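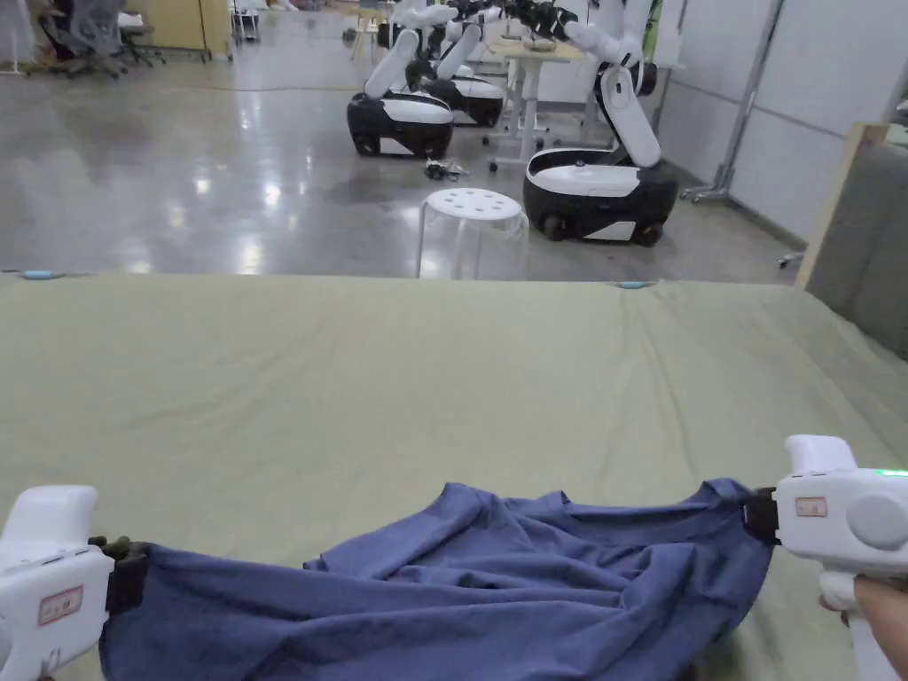 Section 3: Folding T-shirts on the covered table

Right, on to the shirts. If you've worked through Section 2 you'll have your table dressed and clipped, and you can get going straight away. If you skipped it (I would have), at least read the next few lines, because a sliding cloth will drive you round the bend.

Before you start

Pull the cloth smooth from the far side towards you and clip it along the far edge. I use two small clips, one towards the left end and one a bit right of the middle, and that holds it well enough for shirts. Towels want more. A few faint wrinkles in the cloth don't matter, but a proper ridge will print itself into a thin jersey, so flatten those with your forearm.

I like a plain green or grey cloth. You can see the edges of most shirts against it, and white ones don't glare at you under the overhead lights.

Picking up and laying out

1. Take one shirt from the pile. Don't tip the whole pile on to the table, however tempting it is!

2. Find two points to hold, one at each end, as far apart as the shirt will comfortably go. Shoulders are best if you can find them. With a crumpled shirt you often can't, so take whatever edge you've got and sort it out in step 5.

3. Lift it just clear of the cloth. You only want a small gap, and the bottom of the shirt can hang over the near side of the table for now.

4. Draw your two ends apart until the top edge is nearly straight, with a little sag left in it. Stop there.

Caution: knitted cotton stretches. If the top edge goes dead straight and starts to curl, you're pulling too hard, and the collar is the bit that suffers. I ruined a lovely Vondurmont one this way and it never sat flat again.

5. Look for the lump in the middle. There's nearly always one, usually a collar that's folded under or a sleeve that's got itself tucked inside. Lower the shirt, free the lump, then pick up again from the shoulders.

6. Lay the shirt face down, bottom edge first, moving away from you as you lower it. Let the shoulders land last.

7. Smooth from the centre out to the sides with a flat palm. Two or three passes will do it. Keep going after that and you just push the creases about.

Note: if the loose folds all seem to run out from the places you were holding, let go completely and give the cloth of the shirt a second to relax before you smooth it. Alfredo Castillo taught me this when we were setting up the Stevholm sorting room, and it saves a surprising amount of fiddling.

Folding

8. Bring the left side in by a quarter of the width and turn the sleeve back on itself so it lies along the fold.

9. Do the same on the right. The two sides should nearly meet in the middle. A small gap is fine, an overlap gives you a fat stripe down the stack.

10. Fold the bottom up to just below the collar, then fold in half again.

11. Turn it over, check the collar is lying flat and put it on the stack with the folded edge facing you.

Caution: keep stacks low, especially near a corner of the table. Slippery sports shirts go over sooner than you'd think, and polished concrete shows you every bit of dust they pick up on the way.

If it isn't going well

The cloth creeps towards you. Your clips are too close together, or you're leaning on the edge. Move one clip outwards and stand up a bit straighter.

The shirt comes out lopsided. Go back to step 6. Nine times out of ten one shoulder landed before the other.

Sleeves poke out of the finished fold. Turn them back further in step 8. Long sleeves need a second turn, and there's a separate method for those under Wukel fold in Section 4.

Old creases won't shift. Put the shirt to one side for the iron. I keep a Salazar basket under the table for these and do them all together with a cup of tea.

Once the table's clear, unclip the cloth, shake it out and hang it over a rail until next time. Folding it up only gives you more ridges to flatten.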